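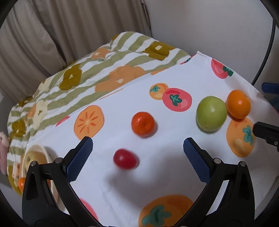

Mixed fruit on the printed tablecloth, with the bowl or basket to the left.

Starnville Community Help — Household and Hospitality

Arranging and keeping mixed fruit on one plate for a shared dining room

Posted by Barnabás Kiss, September 10, 2019

I should be grateful for advice on the presentation and keeping of fresh fruit in a shared dining room. The room belongs to Fultlow House, a residence with 32 rooms, and fruit is set out on the main table each morning for anyone who wishes to take a piece. I have recently been given responsibility for it.

The fruit is delivered mixed. A usual delivery contains oranges, mandarins, pears, apples, kiwis and a small quantity of cherry tomatoes, which several residents like to have with their lunch. The sizes differ a good deal, and this is the source of most of my difficulty. When everything is placed in the oval bowl, the small items disappear beneath the large ones and are not found until they have spoiled. When everything is placed on the round plate, the oranges roll towards the rim and anything resting against them goes too.

The tablecloth is a further consideration. It is white and printed with fruit, and it was chosen by the residents, so it will remain. Small items laid directly on it are easily overlooked against the pattern. A visitor last month reached for one of the printed tomatoes.

My questions are as follows. Is a plate or a bowl preferable for this purpose? In what order should the fruit be placed? May cherry tomatoes be kept with the citrus, or should they have a dish of their own? Finally, is there any accepted practice on how long fruit may remain at room temperature before it is removed? The previous arrangement was that it was replaced when it looked tired, and I would prefer to give the morning staff something more definite.

The budget does not extend to a tiered stand.

This thread has been viewed 259 times. 3 replies.

Beltrán
Marked as helpful by the original poster

Both the plate and the bowl are suitable, and I would suggest that you use them for different things. I was for 9 years responsible for the breakfast room of a guest house in Nirkorport, where the fruit came mixed in much the way you describe. The bowl held the reserve and stood on the sideboard. The plate held what was to be eaten that day. Residents took from the plate, and staff refilled it from the bowl.

A plate with a wide rim is the better choice for the table. It limits the quantity, which is useful in itself, and every piece can be seen from one side or the other. It also obliges whoever fills it to handle each piece and so to notice soft places.

The following procedure was kept on a card inside the cupboard door.

1. Empty the plate completely. Do not add new fruit to old fruit in position. Wipe the plate and dry it, including the underside, before it goes back on the cloth.

2. Sort the fruit on the table by size. Three groups are enough: large (oranges, apples, large pears), medium (mandarins, kiwis, small pears) and small (cherry tomatoes, grapes, plums). Turn each piece over once. A brown mark on the skin of an apple or pear is not a reason to discard it, but press the place lightly with the thumb. If it gives, the piece should go to the kitchen for cutting up.

3. Place the medium fruit first, in a ring just inside the rim. Kiwis and pears should lie on their sides. They do not roll as readily as citrus and they will hold the remainder in place. Mandarins may fill the spaces, flat side down where they have one.

4. Set one or two apples or other firm fruit within the ring. These form the base. Soft pears should not be used here.

5. Put the largest orange in last, resting on the pieces beneath it and towards the front. It should touch at least three of them. Should it rock, turn it until it settles, and do not try to wedge it with something small. The smaller fruit should remain visible around its sides.

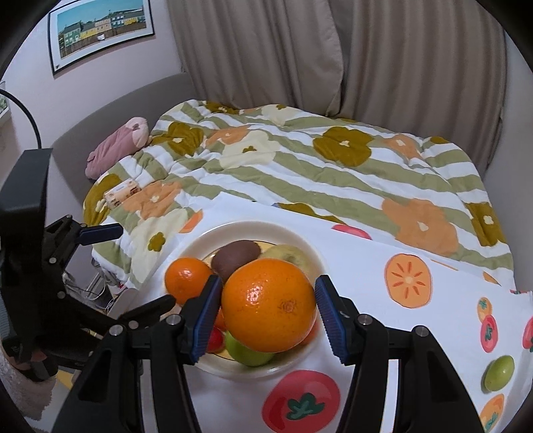
6. Add the small red fruit where it can be seen, at the front edge of the plate. Two or three pieces at a time are sufficient. If they are placed earlier in the process they will be crushed, and if they are placed at the back they will be forgotten.

7. Walk once round the table. Any piece that overhangs the rim should be moved inwards or returned to the bowl.

8. Refill at midday if required. It is acceptable to take the large orange off, replace what has been eaten and put the orange back.

With regard to colour, no great science is needed. Try to keep two oranges from standing side by side, and put something green or brown between them. On a cloth as busy as yours the plain plate does most of the work. A pale plate with a dark line at the rim is a good choice on a printed cloth, and I would not replace it with a patterned one.

As to your question on tomatoes, they may share the plate for the day. I would not store them overnight in the same bowl as ripe pears or apples. Both give off a gas which hastens ripening, and you will find that the tomatoes soften sooner than you expect. A saucer in the sideboard is adequate for them. Kiwis are affected in the same manner, although if yours are delivered hard you may wish to take advantage of this and leave them beside the apples for a day or two.

Barnabás Kiss

I am much obliged. May I ask whether the fruit should be washed before it is put out, or whether residents should be expected to see to this themselves? There is a basin in the dining room but it is seldom used for the purpose.

Beltrán

Wash it before it is put out, and dry it thoroughly with a clean cloth kept for that use. People in a dining room will assume that it has been washed. Fruit that is to stay in the reserve bowl should be left unwashed until it is wanted, as moisture encourages mould, particularly around the stalk of a pear and in the hollow at the top of an apple. Oranges and mandarins should be rinsed as well, even though the peel is not eaten.

Household Desk, Starnville Residents' Advice Service

The reply above is sound and we have only a few points to add on keeping times. These are the periods printed in our own leaflet for shared kitchens and they err on the side of caution. They refer to whole, uncut fruit in a room of ordinary temperature, away from a radiator or a sunny sill.

Oranges: up to one week.
Mandarins: four to five days. Check the underside, where mould generally appears first.
Apples: up to one week, longer in the refrigerator.
Pears: two to three days once they yield near the stalk.
Kiwis: three to four days once soft.
Cherry tomatoes: three to four days. They may be put in the refrigerator when fully ripe, although the flavour suffers somewhat.

Cut fruit is a separate matter. It should be covered, kept in the refrigerator and eaten within the day or the next.

For the guidance of morning staff we recommend a slip of paper beneath the reserve bowl on which the date of delivery is written. It is a more reliable measure than appearance, at any rate for citrus, which may look perfectly well on the outside for some time after it has dried within. Weight is a good test. An orange that feels light for its size should be used for juice or withdrawn.

We would also draw attention to the cloth. Orange peel contains an oil which will mark white cotton if it is left, and tomato juice is worse. Blot the place, do not rub it, and apply cool water with a little washing-up liquid before the cloth goes into the machine. If the cloth is of the wipe-clean sort then a damp sponge is all that is needed. A small dish for peel, placed near the plate, prevents a good part of the trouble. Saucers serve equally well.

The leaflet is available at the front desk in Starnville and has been revised for October. The new edition includes a page on bananas, which you do not mention but which are best hung or kept well apart from everything else.

T. of Nirkorport

We use a bowl and have never had any difficulty. Put the tomatoes in the fridge.

Barnabás Kiss

My thanks to all who replied. I have adopted the plate for the table and the oval bowl for the reserve, and the card has been copied out and fixed inside our own cupboard door. Step 5 required some practice. The orange supplied last week was so large that it hid most of the others, and I have since asked the greengrocer to send a more even selection, to which he replied that he sends what he has.

The date slip has been in use for six days. Two mandarins were withdrawn on the strength of it, and one of them was indeed soft beneath. A saucer for peel has been placed beside the plate. Residents are at present using it for teaspoons, and a second saucer has been ordered.

I should still be glad to hear from anyone who has kept grapes on an open plate in a shared room, as there has been a request for them from the first floor.

Related threads in Household and Hospitality

Removing citrus marks from a printed cotton cloth
What to do with pears that ripen all at once
Labelling shared food at Fultlow House
Are kiwis better bought hard or soft?

Members of this board: 1,164. New replies to this thread are held until they have been read by a moderator.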